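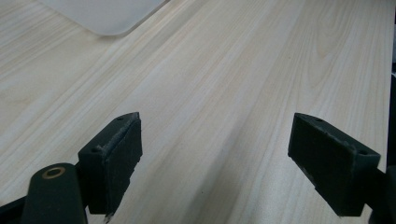

Evaluation of the Windden hand-held gripper kit for teaching use
Project report, second year, Applied Mechatronics
Yasmine Belhaj, Fares Karam, Mahmoud Benmoussa
Supervisor: Hicham Farouk
April 2022

1. Background

The department wants a low-cost way for first-year students to record simple handling tasks before they are allowed on the robot arms. Two products were shortlisted, the Windden kit from Nemadar and a similar one from Tristisell. The Tristisell kit was out of stock for the whole of the project, so this report covers the Windden only. We were asked to say whether the department should buy more of them, and what should be changed if it does.

2. What we received

The kit comes part assembled. It has a handle with a trigger, two fingers with textured pads on their inner faces, a camera mount and a bag of screws. The camera is bought separately. The instructions are a folded sheet printed on both sides, and the drawing for the trigger spring shows it the wrong way round. Mahmoud fitted it as drawn and the fingers would not open. Nemadar sent a corrected page the next day when we wrote to them.

Assembly took us an afternoon. Mélanie Kennedy in the workshop lent us a smaller hex key, as the one in the bag had rounded off.

3. Method

Five students used the kit over 8 sessions at a table in the ground floor lab. Each task was to pick up one small item, move it to a marked place and let go. The items were a plastic beaker, a sponge, a bunch of keys, a flat plastic lid and a whiteboard pen. We logged 1019 attempts in total. An attempt counted as good if the item ended up inside the marked place and the recording was usable from start to finish.

The order of the items was changed between sessions. We did not do this in the first session, and those results show the lid doing worse than it should, as it always came last when people's hands were tired. We have left them in.

4. Results

The beaker and the sponge gave no trouble. The pen was good once people learned to come at it from the side. The keys slipped when they were held by the ring but were fine when gripped by the blades.

The lid was the weak point. The fingers are thick at the tip and cannot get under anything lying flat. Most people ended up sliding the lid to the table edge, which made the recordings longer and harder to compare. Yasmine tried thin tape tabs on the lid and these helped, but that is a change to the item and we did not count those attempts.

The trigger is stiff for small hands. Two of the five users asked for a break after ten minutes or so.

5. Wear

The pads are the part that needs watching. The upper edges scuff, and the corners begin to fray and shed small pale bits. The faces still gripped well at the end of our sessions. The seller gives a pad life of 4000 grips, but does not say on what kind of item, and we did not get far enough to check the figure. Spare pads are sold in pairs and come with adhesive. We did not have to change a pair, so we cannot comment on how easy it is.

The finger screws stayed tight. The camera mount worked loose twice and was fixed with a drop of thread lock.

6. Recommendation

We think the kit is good enough for first-year work and suggest buying more before September, with a spare set of pads for each one. The task sheet should leave out flat items unless thinner fingertips can be found. Fares has drawn a tapered tip that uses the existing screw holes. It has not been printed or tested yet, and the file is in the project folder with the session logs.

We use cookies to remember your settings and to count visits to this site. Accept all | Manage choices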